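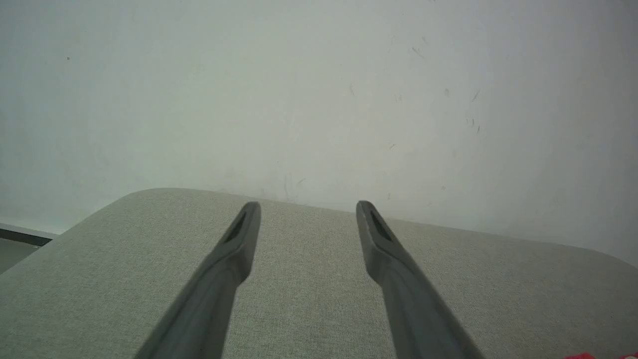 I want to write a few posts on choosing fabric for a seat, because my bench at the kitchen table finally got its new cover and I made every mistake before. The old cover was a dark brown and it showed every crumb. For the new one I was looking a long time at light greys, the kind with a fine weave and small speckles in it, a bit green when you look longer. I like also when the corners are rounded and not sharp - you bump your knee less.

2/ First thing I learned: grey is not one colour. I ordered four samples from Cosetti and on their website all four were the same to my eye. At home one was blue, one was pink, one was like wet cement. Only the last had this faint green, and it was the one I kept.

3/ Put the sample on the seat and leave it there. Look at it at eight in the morning and again with the lamp on. My green went almost to plain grey under the lamp, which I can live with. The pink one became much more pink.

4/ Rub test. The shop in Kenddale told me their fabric is for 52 000 rubs and I nodded like I understood. For a kitchen bench at home I would ask for the number, yes, but I would also take the sample and rub it on a pair of jeans. One of my samples took the blue colour from the jeans in a minute and did not give it back.

5/ Speckled is kinder than plain. I spilled tea on my cover in November, near the middle, and dabbed it with a cloth and cold water. On the plain sample the same tea left a ring with a hard edge. On the speckled one I must search for it.

6/ About rounded corners: they are more work. You have to make small pleats underneath and pull each one the same. I did the first corner three times. Start with staples in the middle of each side, then go out to the corners, and do not cut the extra fabric until all of them are flat.

7/ The foam I bought from Avitz and it was too thick by a centimetre, so the cover was tight and the weave opened a little at the edge. If your fabric has a visible weave, check that the lines stay straight when you pull. Mine are slightly tilted on one side. I see it each breakfast.

8/ Somebody asked for the name of the fabric. It is Górecki, colour number 2431. Ask for the sample first, please, your lamp is not my lamp.

Threads > Home and craft > Upholstery
Last updated: November
Contact | © All rights reserved | Back to top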